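Wooden blocks on a play table: how we keep them nice

A set of wooden blocks can last many years if you give it a little care. At home we have the Tindeck set, bought second hand, and I write here what has worked for us.

Choose the surface first. Blocks slide on glossy paint and they make a terrible noise on bare metal. A matte top in a dark color is better for the eyes too, and a small pale block is easy to find on it. Wipe the top before you start to build, for even a crumb under the first block makes the whole tower lean.

For a small stack, begin with the arch. Put it with the opening down, so it stands on its two feet, and lay the long flat pieces across it. The narrow ones go later.

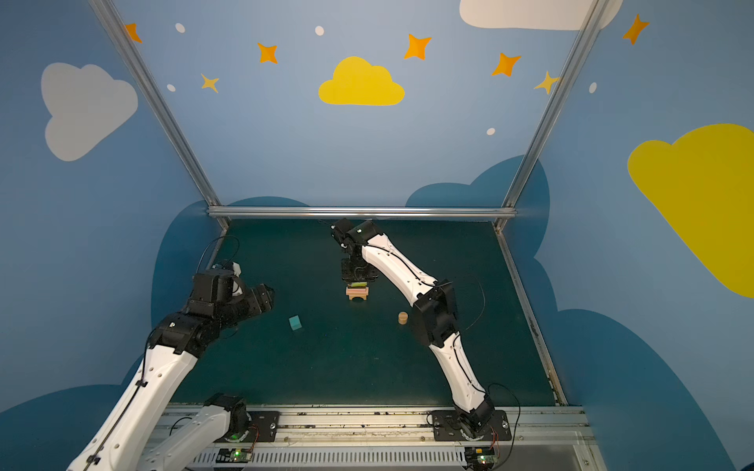
Arch at the bottom, flat pieces on top. Cylinder and teal cube still waiting.

Keep the pieces you don't need yet a little to the side, not touching the stack. A cylinder should stand on its flat end, otherwise it rolls to the floor and then under the cupboard. Lower each new block straight down and let go slowly. If you push it from the side, the layers below will move with it.

When one layer is wider than the others, put it low. The ends may stick out a bit on both sides, this is no problem if the smaller blocks are in the middle. 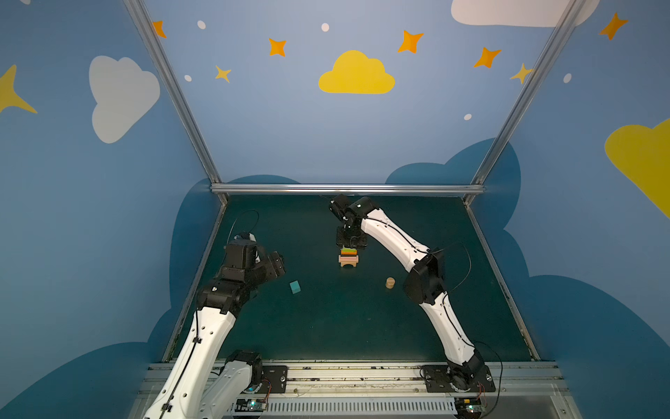

Josphat Muli wrote to me that he rubs the underside of each block with a dry cotton cloth before building, and that his towers stand better after it. He also warns not to use furniture wax, which made his blocks too slippery for anything higher than two.

For cleaning, use a cloth that is damp but not wet. Never put the blocks in a bowl of water, the wood swells and the paint comes off at the corners. Dry them standing apart for 24 hours. Rough edges I sand by hand with 600 paper, only along the grain.

Before you put the set away, take the stack down and spread all the pieces on the table. It is then easy to see which one has a chip or a sticky side.

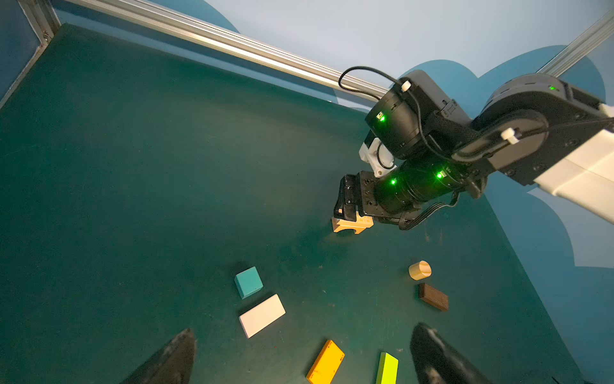

Blocks spread out on the green top, the arch just above it.

Ours go back in a cotton bag with a string. A plastic box with a tight lid keeps the damp inside, so I stopped using it in October.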